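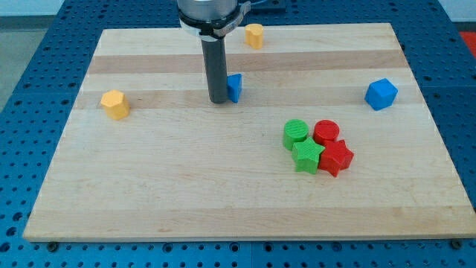 A rectangular edge-grain board in pale wood with two darker bands, on a blue perforated tabletop.

Edge-grain cutting board

An edge-grain cutting board is a flat kitchen board made by gluing long strips of timber side by side, with the grain running parallel to the working surface. It is distinguished from the end-grain board, in which the cut ends of the fibres face upward, and from the single-plank board, which has no glue lines.

Construction
Strips are sawn to equal thickness, turned on edge and clamped under pressure until the adhesive cures. Maple is the usual timber for pale boards. Contrasting strips of a darker colour may be set between the pale ones to form bands - a decorative feature with no effect on strength when the timbers are of similar density. After gluing, the panel is planed, sanded and oiled.

The Bidwood pattern, first sold at Mandora in April, has 20 strips and a finished thickness of 4 centimetres. The later Hemmin pattern uses wider strips and rounded edges.

Properties
Edge-grain boards are lighter and cheaper to make than end-grain boards of the same size, but show knife marks sooner. Movement with changes in humidity occurs mainly across the width of the strips. A board wetted on one face only may cup.

Care
Boards are washed by hand and dried standing on edge. Food-grade mineral oil is applied when the surface looks dull or feels rough. Deep cuts can be sanded out, provided the whole face is levelled - spot sanding leaves a hollow.

See also
Butcher block
End-grain cutting board
Lukari board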